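Community Help > Robots and Automation > Service Plans and Kits

Mikik two-arm kit with the Skurnano service plan: good enough for picking up soft things?

Asked by Siv Kvam, 17/10/2018
Tags: gripper, soft objects, service plan, glass table

Hello all. I am responsible for a small show area, and we are considering the Mikik kit together with the yearly service plan from Skurnano. The offer says "household tidying, ready in one day". I would like to hear from people who have used it before I answer the seller.

Our task is simple to explain. The robot must pick up light things made of cloth or plush and put them somewhere else, close to a table with a glass top. There is carpet under the table and a smooth floor next to it.
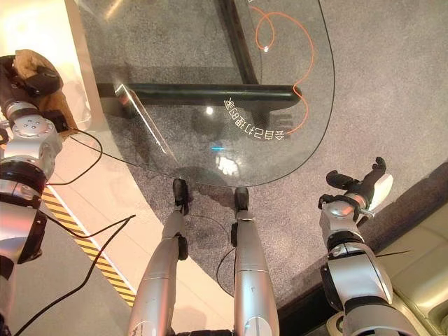 View down over the glass, left hand holding the soft piece.

My questions are these:

1. Does the grip on soft material stay reliable, or do you adjust it every week?
2. Is the glass a problem for the cameras? Our table also has printed writing on it, and it gives strong reflections from the lamps.
3. Is the service plan worth the money? They offer 8 visits per year, and I do not know if this is many or few.

I have also a price from Söderlund for a similar kit, but their plan is by telephone only. Thank you in advance, and excuse my English please.

3 answers

Answer 1, by Ubaldo Morelli
Marked as most useful (163 votes)

We have the same kit at Kondstead since last December, so I can answer the first two with some experience and the third with my opinion.

Soft material. The grip is better than I expected. With plush the fingers sink into the fabric, and then you see a fold where it is pinched. A fold is fine. What you do not want is only the hairs of the fabric between the fingers, because then it slips when the arm speeds up. Ask the technician to set the closing force with your own objects, not with the foam blocks from the box. Ours came with a setting made for the blocks, and for two weeks we dropped every second towel. After the correction I have touched it only one time.

Look at the wrist camera picture when you judge a grip -- the head camera is too far away for this. A good amount of material should come up above the fingers, as with the beige plush here, and any plate standing on the table should be well to the side.

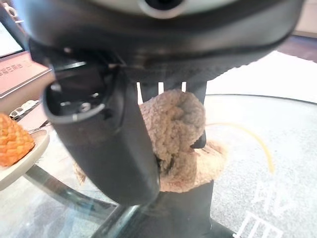
About the glass

The glass is the weak point of the kit. The head camera looks through it and sees the carpet and the table frame, so the height estimate can be wrong. With us the hand stopped too high, or it touched the glass with a small knock. Skurnano has a "clear surface" setting, but it is off when the kit is delivered and the manual has only one line on it. Ask for it on the first visit. You must then give the table height by hand, in millimeters, and measure again if somebody moves the table to another carpet.

Printed writing did not disturb ours. Lamp reflections did. We turned one lamp to the wall and it was enough.

About picking up from the floor

You did not ask this, but you will need it. Low objects near the border of the carpet are harder than objects on the table. The thumb comes very near to the floor, and the carpet is a little higher than the smooth part. If the object has a clip or another hard piece on it, try to have the thumb come from the soft side. In the wrist view the thumb is so large that it hides part of the other fingers, so teach this movement slowly and look also from outside with your own eyes.

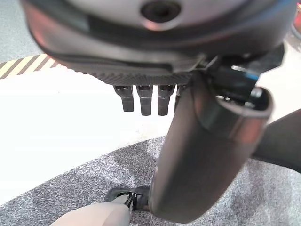 About the service plan

Eight visits are too many after the first months. We used 3 for real problems, and the others were cleaning and a software update that I could do alone. I would ask the seller for a smaller plan. They have one, it is just not on the page.

Answer 2, by a guest

bought Söderlund, phone support ok but you wait. no experience with Mikik

Answer 3, by Siv Kvam (asker)

Thank you Ubaldo, this is very helpful. I wrote to Skurnano yesterday evening and they confirmed the smaller plan exists -- four visits, and extra ones are paid separately. They did not know about the "clear surface" setting at first, the sales person had to ask a technician. I will request that it is written in the order. One more thing if you read this: did you measure the table height to the top of the glass or to the underside?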